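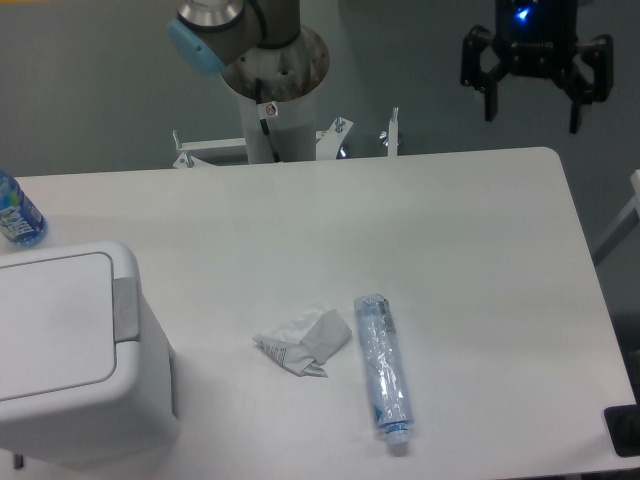

Skillton Table Sorting: Fault Subset

This folder holds the episodes that were taken out of the main Skillton release after the fault in April. The task is simple: put the rubbish on the table into the white bin. Please do not mix these files with the normal training set.

What went wrong

In 36 of the 500 episodes the arm stopped before the task was finished, but the log still says "success". The controller at Hasimside entered a protective stop, and our recorder did not read this state. It wrote the default value. 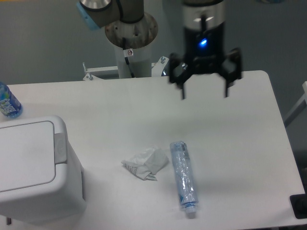 Gripper open above the table, crushed bottle and crumpled paper on the surface.

We noticed the error only when a colleague at Dristcombe trained on the data and the policy learned to wait in the air. In the worst episode the wait is almost 12 seconds.

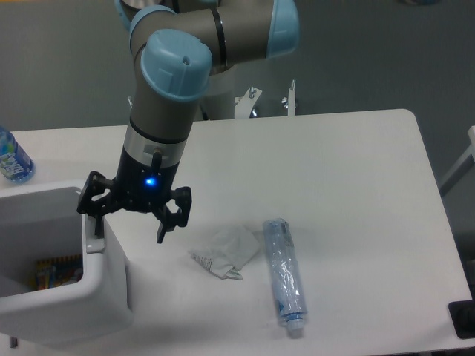 Safety note

After a protective stop, do not reach over the table to move an object. The old script could restart the arm without asking. Press the emergency stop first, then clear the fault by hand. Version 3 of the script asks for confirmation.

Known problems

The success label is not reliable in this folder. The gripper force values are missing after each stop. The Thiele converter skips such episodes without a warning.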